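Progress Report to the Stevberg Fund
Suturing Practice Bench, Vallstead Skills Center
Reporting period: second half, year one
Prepared by Ghazala Gondal

1. Where things stand

The bench has been in regular use since March. The grant pays for practice pads, suture and needles, and for the hours needed to keep the bench stocked and the sessions written up. We are on budget for pads and over on thread. Details are in section 4.

The work in this period was almost all on closing a single straight incision. We had planned to start on curved incisions as well, but moved that to the next period.
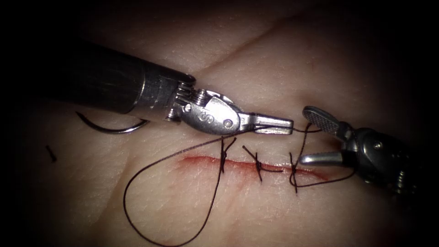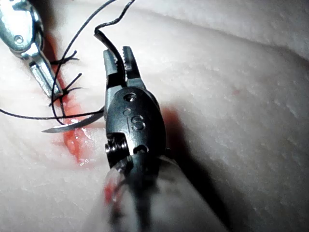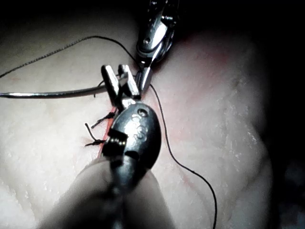
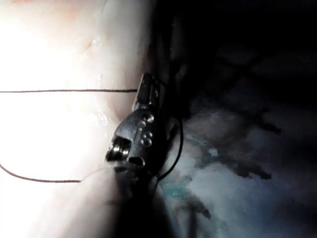

Romaniuk read a draft of this report and wrote back that the thread is where the money and the time both go, and that we should stop treating it as a minor supply. Pads last longer than anyone planned for, the note went on, and a pad with one bad closure on it can still be used if there is clear space left beside the old line. A length of suture that has been gripped too many times in the same spot is finished, and people keep trying to get one more knot out of it.

I agree with this and have changed the supply plan to match.

2. Work done in this period

We ran 12 practice blocks. Each block is one trainee, one pad and one incision, closed from end to end with interrupted stitches. The trainee places the needle, pulls the thread through, ties, and moves on to the next stitch. The session lead writes notes on spacing, on how evenly the edges of the cut meet, and on any stitch that had to be taken out and redone.

The notes show the same pattern in most blocks. The first stitches go in too far from the edge of the cut and are pulled too tight, so the pad puckers. By the middle of the incision the bites are closer to where they should be. The last stitch or two are often rushed. We now stop for a short break before the final 3 stitches, and the session leads report that the ends of the closures look better since we began doing that. I would like another period of notes before I call it an improvement.

Tying is still the slow part. The usual trouble is a tail left too short on the first throw, which leaves very little to take hold of for the second. Trainees also lose time when a loop of thread falls across the cut and has to be moved before the next bite. We have added a separate tying drill at the start of each block, done on a spare pad without a needle. It takes 20 minutes. Two of the session leads think that is too long and would prefer to cut it in half. We will try the shorter version and compare the notes.

We also started using simulated blood in part of the blocks. The purpose was to give trainees practice in finding the edge of the cut when it is partly covered. It does make the task harder, and it adds cleanup. Red residue gets into the fine texture of the pad surface and does not come out fully with water. Pads used this way are now marked on the underside and kept for the same kind of block, so the plain pads stay clean.

3. Problems

Pad delivery. The Flivville order came in two parts, and the second part was late. We covered the gap by using the backs of older pads for tying drills. No block was canceled.

Pad surface. Pads from the second part of the order feel firmer than the first. The session leads noticed it when pulling the needle through. I have asked Flivville whether the material changed and have not had an answer. Until then we are recording which delivery each pad came from, so that notes from the two are not mixed together.

Lighting. The light over the bench is strong and comes mostly from one side. On a pale pad this can wash out the surface, and a trainee may have difficulty judging how deep a bite is. We tried a paper diffuser over the lamp. It helped but did not stay put. A proper one is on the list for next period, and I am not asking for extra money for it.

Record keeping. Notes from the early blocks were kept in two different formats and had to be retyped. There is now one form. It fits on a single sheet and is filled in before the trainee leaves the bench.

4. Spending

Pads: within budget. The savings come from using each pad for more than one incision where there is room.

Suture: over budget by 600 dollars. Part of this is the tying drill, which was not in the original plan. The rest is thread cut off and thrown away after it frayed. I propose to cover the difference out of the pad line and ask for your approval to do so.

Needles: within budget. Bent needles are set aside for the tying table and are not used on an incision.

Staff hours: as planned, apart from the retyping mentioned above, which was absorbed in the regular hours.

5. Next period

Curved incisions will begin once the current group has finished its straight ones. We will need pads that can be cut on site, and I have asked for a sample before placing a full order.

The shorter tying drill will run alongside the current one until there are enough notes to choose between them.

Thread will be ordered in larger lots and stored in the closed cabinet by the sink. Each block will be issued a set amount, and anything drawn beyond that will be written on the form.

I need two things from the Fund: approval for the transfer from pads to suture, and confirmation that the next payment can be made before the new pad order goes out. The center is open to visitors on Thursday afternoons if anyone from the Fund would like to look at the finished pads, which are kept on the shelf with their forms.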